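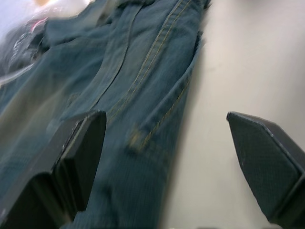
Jeans seam blowing out next to the double stitching - repair before or after washing?

Posted in Clothing Repair and Laundry
Posted by kulkarni_bench
Tags: denim, topstitching, seams, pockets

I have a pair of blue jeans, faded, regular twill, no stretch as far as I can tell from the care label (the fiber line has mostly worn off). The gold double topstitching is still intact for most of its length. The problem is on the inside. The overlocked edge behind one seam has started to unravel, and for a length of a few inches the only thing holding the two panels together is the topstitching itself.

There is a second, smaller issue at the lower end of one front pocket. The fabric around the bar tack has gone fuzzy and lighter than the rest. No hole yet. I can push a fingernail into it and see separate white threads.

What I have:
- A domestic sewing machine, straight stitch and zigzag only, bought used, a Prutell. It handles two layers of this denim without trouble. It stalls on four or more.
- Size 100/16 jeans needles.
- Gold polyester topstitching thread, which is thicker than what the machine likes in the bobbin.
- Fusible interfacing, light weight.

What I want to know:
Should the jeans be washed before the repair or after? I have read both.
Can I close the inside seam without unpicking the topstitching?
Is interfacing behind the pocket corner enough, or does it need a denim patch?

The jeans get worn for work, mostly kneeling and climbing, so strength matters more than looks. I would still like the front to look the same as it does now.

Last edited to add the machine details.

Subbarao Namboodiri
Accepted by the original poster

Wash first. Denim that has been worn for a while relaxes at the seat and knees, and a wash pulls it back. If you sew a patch to relaxed fabric and then wash, the denim shrinks around the patch and you get a bubble. Wash inside out, cold, dry on a line or on low, then press the area flat with steam before you mark anything. Close the zipper and the button so the waistband does not twist. If the raveled section is long, baste it by hand with any thread before it goes in the machine, or the drum will open it further.

On the seam, first check which type you have. Turn the jeans inside out and look at the raw edges. If you see two edges overlocked together and pressed to one side, with topstitching through them from the front, it is a mock flat-felled seam. If there are no raw edges at all, it is a true felled seam, and there is nothing to overlock. From what you wrote you have the first kind.

A mock felled seam can be repaired without unpicking the whole run, but you do need to release the topstitching over the damaged section plus an inch at each end. Otherwise you cannot get the presser foot onto the original seam line. Cut every fourth or fifth stitch on the back with a seam ripper and pull the thread from the front. Leave long tails at both ends, pull them to the inside and knot them.

Then:

1. Put the panels right sides together and match the old needle holes.
2. Sew along the old seam line in ordinary all-purpose thread, stitch length 2.5 mm, overlapping the sound stitching by an inch at both ends.
3. Zigzag the two raw edges together, as wide as the machine allows.
4. Press the allowance back to the side it came from. The fade line on the front shows you which side.
5. Topstitch the two rows from the front with gold thread in the needle and all-purpose thread in the bobbin. Stitch length 3.5 to 4 mm. Raise the upper tension slightly and test on scrap.

If the remaining allowance is less than a quarter inch, move the new seam line in by 1/16 inch and taper back to the original at the ends. More than that will show.

For the machine stalling: turn the handwheel manually across the thick points, and put a folded scrap of denim under the back of the foot so that it sits level. Flattening the ridge with a small hammer over a wood block helps too.

Pocket corner. Light fusible alone will peel in a few washes. Use a piece of cotton twill or thin denim behind the worn area, an inch larger on every side, cut with rounded corners. Keep the pocket bag out of the way, or you will sew the pocket shut. Darn back and forth over the fuzzy section with straight stitches running parallel to the lengthwise yarns, in a thread that matches the faded blue. Redo the bar tack last, about 3/8 inch long, in a narrow tight zigzag. If there is a rivet on yours, do not sew over it.

vambridge_alterations

Agree with the above in general, with one exception. On work pants I would leave the topstitching alone and run a hand backstitch from the inside, waxed polyester, small stitches. It is slower, but there is no tension to set and nothing to match on the front. I have done 28 pairs this way for one customer and 2 came back, both at the crotch.

Also, buy a 110/18 needle. The 100/16 will deflect where the seams cross.

zurow456

just iron on a patch, mine has held since June

kulkarni_bench

Replying to both longer posts. Washed cold and pressed. It is the mock felled type, allowance slightly over a quarter inch, so I am keeping the original line. The 110/18 got across the crossing with the handwheel. The topstitching rows are done and the new gold is brighter than the old. I have not started on the pocket - does the darning go on before the bar tack is unpicked, or after?

Subbarao Namboodiri

After. Unpick it, fit the backing, darn, then put the new tack in the same place. The gold will dull with washing, though it takes longer in polyester than in cotton.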